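Home | Docs | Cells | Changelog | Contact

Print this page | E-mail this page

# Plindham cell — simulation setup and upkeep

Simulated twin of the Plindham tabletop arm. Maintained in the Remen repository. Last revised in February.

## Contents

- `cell/` — arm, pedestal, gripper, table
- `props/` — kitchen objects, one folder each
- `checks/` — startup and grasp checks
- `logs/` — not versioned

## Setup

1. Install Ridden, then run `make cell`.
2. Load the pedestal before the arm. Loading the arm first leaves the base at the world origin and the arm drops through the floor.
3. Run `checks/home`. All joints must settle within 3 seconds.
4. Run `checks/grip`. The default object is the tomato.

The planner listens on port 3000. Change it in `cell/net.cfg` if something else is using it.

## Upkeep

Rebuild the collision meshes after any edit to the gripper fingers. Old meshes still load without a warning, and the fingers then stop short of the object or pass into it. Logs are rotated after 900 runs. The full prop set takes over 322 MB on disk; delete `props/cache` if a build fails partway.

## Grasp check

The arm closes on the tomato, lifts it and holds above the grill pan. Leave the cutting board and tray loaded; the planner treats both as obstacles.
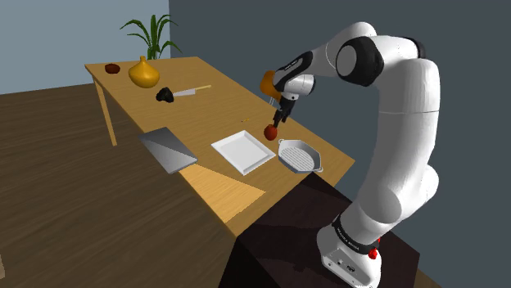 If the object slips during the hold, raise finger friction in `cell/gripper.cfg` before touching the closing force. Too much force makes small props jitter between the fingers — this was the cause of most failures reported against the Tikkanen build.

## Known issues

- Wrist joint reports a false limit after a hot reload. Restart the cell.
- Sunlight on the table is fixed and ignores the time-of-day setting.

Print this page | E-mail this page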